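**Teleop demos in the sim kitchen: how many is enough?**

**tawhiri_tim** wrote:

Recording demos in the Kovirum kitchen sim with a leader arm on my desk. I've got 80 of the sink task, and the policy still hovers like a guest who doesn't know which drawer the forks are in. Typical pose from my side:

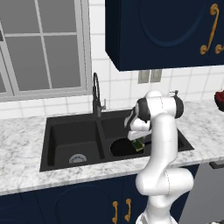 *Green thing in the gripper, right basin.*

**Lachlan Ellery** wrote:

80 is plenty. 80 different moods is the problem. Do you pause before you let go?

**tawhiri_tim** wrote:

I pause everywhere. I pause to sip coffee. The 15 I did after lunch are practically still lifes.

**humari_dev** wrote:

Then trim them. Also drive from the wrist view only. If you steer by the room camera, you're using information the policy may not have. Yes, the close view is miserable. You get faucet, counter edge and a lot of dark cabinet, and you learn humility. 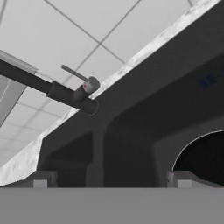 Lachlan Ellery disagrees, for the record. Steer from whatever view lets you move smoothly, then train on both. Jerky demos from the "honest" camera are still jerky demos.

**humari_dev** wrote:

We tried that at Miltcombe and got a policy that was smooth and wrong.

**tawhiri_tim** wrote:

Mine is already wrong, so smooth would be progress. Plan for tonight: throw out the lunch batch, pick one approach to the basin and stick to it. I keep coming in over the counter edge with the elbow 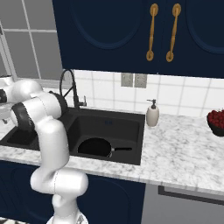 and then changing my mind halfway, which the policy has copied faithfully. I'll do 5 clean ones from the wrist view and 5 from the room view, and see which set embarrasses me less.

**Lachlan Ellery** wrote:

5 each tells you nothing. Do 15.

**tawhiri_tim** wrote:

My shoulder votes for 5.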